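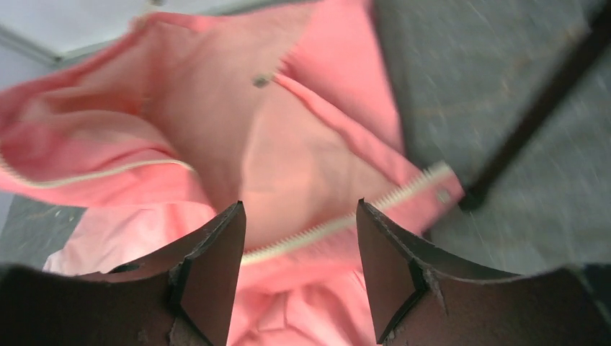
Does a garment sold as "easy care" last any longer than one that isn't?

On the evidence so far, there is little reason to think so. The phrase has no agreed meaning on a clothing label, and most brands that use it could not tell us what they had tested.

Clambridge Clothing Watch is today publishing Soft Claims, a report on the words printed on swing tags and sewn-in labels in everyday casual wear: hooded tops, joggers, T-shirts and the like. It asks what shoppers are being promised, and whether anyone is prepared to stand behind it.

We wrote to 41 clothing labels in September. Each was asked the same thing: what does "easy care", "long life" or "made to last" mean on your product, and what did you do to check it? Twenty weeks later we had received 2 replies that dealt with the question. Others sent a link to a page about their values, which we read, and which did not mention washing. Most sent nothing.

One of the useful replies came from Bisht, which makes school and leisure wear. Bisht told us that it washes a sample from each run before the run is approved, and it gave us its wash temperature and its pass mark for shrinkage. We don't think the pass mark is strict enough, and the report says so. But it is a figure, and a shopper could hold the company to it.

The other came from Pulis. Its "made to last" wording, we were told, "reflects a design intention". We asked whether a design intention could be returned to the shop with a receipt. We are waiting to hear.

The report also draws on 2,105 answers to our household survey, which asked people why they had last thrown out or given away a sweatshirt. We would urge some care with these. People who fill in surveys about laundry are probably not like everyone else, and a top that "wore out" in one house may simply have been left at the bottom of a cupboard in another. Even so, the same complaints kept coming back. Cuffs went baggy. Zips jammed or lost their pull. The outside bobbled while the inside went hard. Very few people blamed the cloth itself.

That matters, as the cloth is what the labels talk about. We found tag after tag praising the fibre and hardly a word on the zip, the thread or the ribbing. A heavy cotton body is of little use if the fastening gives up first, and replacing a full-length zip at a high street repair counter can cost as much as a cheap new top.

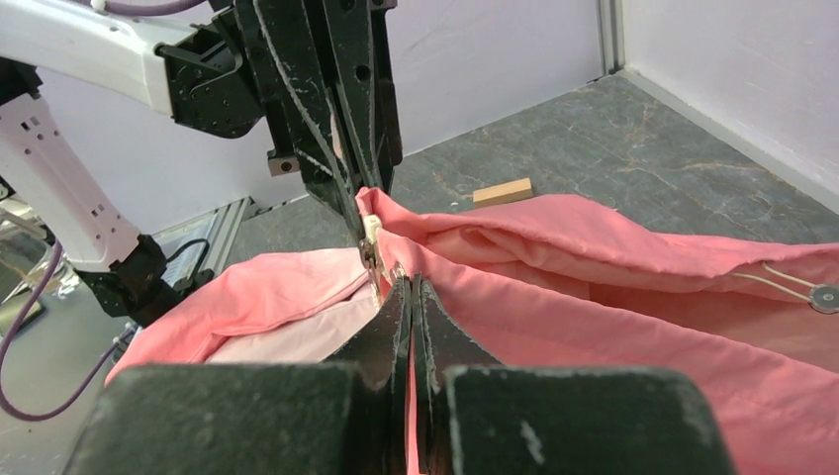 Gaurav Pathak, in a written response to an early draft, said that we were being hard on smaller firms. A small label buys its zips and its thread from whoever will sell to it, he wrote, and "can't be expected to run a laboratory in the back of a stockroom". He added that shoppers say they want clothes that last and then buy on price.

We accept the first point in part and have changed a paragraph in chapter four. A small firm need not run a laboratory. It could stop printing claims it has no means of checking, and that would save it some ink. As for the second point, shoppers may well buy on price when the tag gives them nothing else they can trust.

Nor are we persuaded by the Jikadov mark, the voluntary badge now appearing on some autumn ranges. Its rules let a company choose which of its own garments are tested and keep the results to itself. We asked to see one set of results, from any company, for any garment. The request was turned down on grounds of confidentiality.

Soft Claims asks for three changes. Durability wording should name the test behind it. Fastenings and trims should be covered as well as fabric. Care labels should stay readable for the life of the garment, something a good many of the labels posted in to us had failed to do.

We do not expect a rush to adopt them. The report will be updated when more companies reply, and the full list of those we wrote to is printed at the back.

Notes to editors

Clambridge Clothing Watch takes no money from clothing makers or retailers. The household survey was open to anyone who wished to take part and should not be quoted as representative of the country as a whole. Our letter to companies and both replies are given in full in the appendix. Print copies can be requested from the Clambridge office.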